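Lovby: progress report to the Boyer fund
Friday, July 26, 2024

We're two episodes in and it's going so well! Lovby, our six-part sitcom set in a failing seaside bingo hall, has now finished its first block of filming in Amonport, and the rough cuts are already getting laughs in the places we hoped for (and in a couple we hadn't planned, which we're keeping).

Scripts for episodes three and four are locked. Episode five still needs a better ending, as the raffle storyline runs out of steam after the wedding, and the writers are on their third go at it. The open casting day brought in 200 people for the crowd parts, many of them from Lotudside, and we've picked 8 to appear all the way through the series.
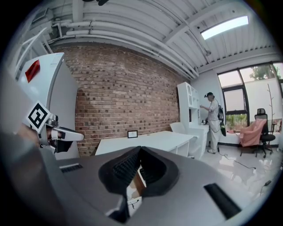
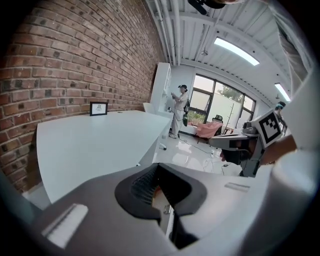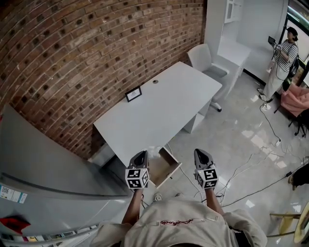

Hand-held grippers, all three photographs taken at one location.

Spending is on budget apart from location hire, where we lost 2 days to a double booking at the hall. We've moved money across from travel to cover it, and the revised sheet is attached. The theme tune has been recorded and we love it, brass band and all.

Filming starts again in September with the outdoor scenes on the pier. Before then we need your sign-off on the subtitling quote and the wording of your credit in the end titles.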